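Doblar ropa para que otro aprenda

Quedé con Lorna Dunbar a media mañana y me recibió hablando de trapos – literalmente. En Zakuma enseña a los robots a manejar tela: coge unas pinzas de mano y hace ella misma la tarea, una y otra vez. «Lo difícil es ir despacio sin parecer un robot», me dice riéndose.

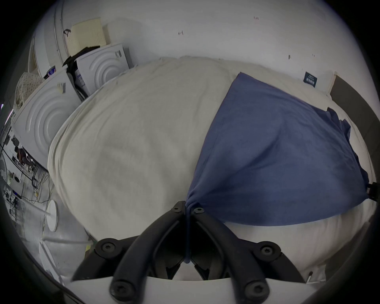 La pinza sujeta un pliegue de la tela azul marino.

Yo pensaba que bastaría con unas pocas repeticiones (¡qué ingenua!). «Para esta tarea queremos 2,000 demostraciones, y en una buena tanda me salen unas 30», cuenta. ¿Y si se le escapa una esquina? «La recojo y sigo, que de eso también se aprende». Con las dos manos ocupadas, me explica, hay que pensar en la izquierda y en la derecha a la vez. 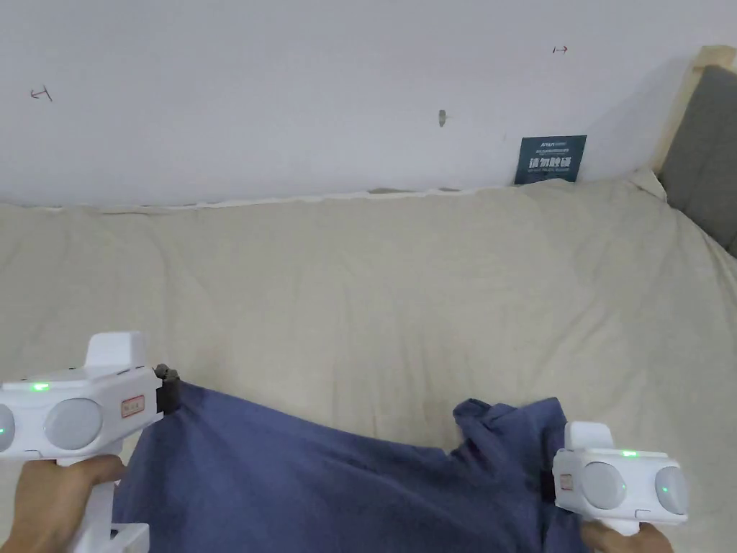
Lo que viene ahora

En junio empieza con Aka, su siguiente proyecto, con prendas más grandes. «Las sábanas me dan pánico», confiesa.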